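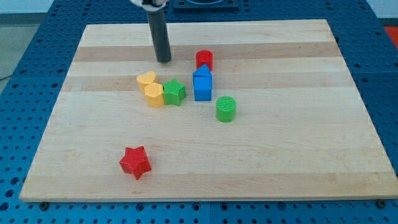 From: Makis Andreadis
To: workshop list
Subject: Re: boards for the block sets

Tõnu, thanks for writing this up. Answers below your text, and then a few things of my own at the end.

Tõnu Rätsep wrote:

> We have started on the second batch of play boards and I would like
> to settle the finish before I do any more sanding. The first batch
> got the Birkamano oil, two coats. It looks nice but takes a long time
> to cure in January and the surface picks up marks from the plastic
> blocks, the red ones most of all.

I had the same trouble with red. The marks came off with a damp cloth and a little dish soap, but the cloth raised the grain and I had to go over the board again with fine paper. On my last two I switched to a hard wax from Karabulut. It goes on thin and you buff it the next morning. I have seen fewer marks so far, but those boards have only been in use for three weeks.

> Is it worth going all the way up to 2000 grit? I stopped at 400 on
> the last ones.

No. I tried 2000 on one board and the blocks slid too easily. A cube with a roof piece on it would move if you bumped the table, and the roof came off. 400 is too coarse for my taste, but 600 is fine. Save the 2000 for the edges if you like the feel of it.

> Strips or one wide piece? I can get wide maple from Claneo but the
> price has gone up again.

Strips. My wide one cupped over the winter and now a cylinder stood near the corner leans enough to see. The glued strips have stayed flat. Turn every second one over before you glue, and don't worry about small knots as long as they are tight. The mix of pale and darker strips helps as well. Small kids use the bands as roads, and you can tell them to build on the dark one.

> Corners rounded or square?

Rounded, a quarter inch. Do the top edge with a block plane before sanding.

Now my own points.

The blocks. I have sorted the donated box and washed everything. Most of it is Fomalik or close enough in size to go with it. The prisms are the problem. We have plenty of cubes and cylinders, but the prisms come in two widths, and the narrow ones do not cover a cube properly. I would put the narrow ones in a separate bag and hand out only the wide ones. If anyone on the list has a spare bag of the wide ones in any color, I'll pay the postage.

Storage. A full set plus the board weighs 946 grams on my kitchen scale, so the cotton bags are strong enough. Please don't put the board in the same bag as the blocks. Two came back with dents along the front edge. I slide the board into a pillowcase first.

Sandpaper. I have 80 left over in quantity if anyone needs it for rough work. It is too coarse for anything you would do on these after the glue-up, apart from taking down dried glue lines.

Tõnu, I can bring the wax by when I pick up the clamps. Is after 6 pm all right?

Makis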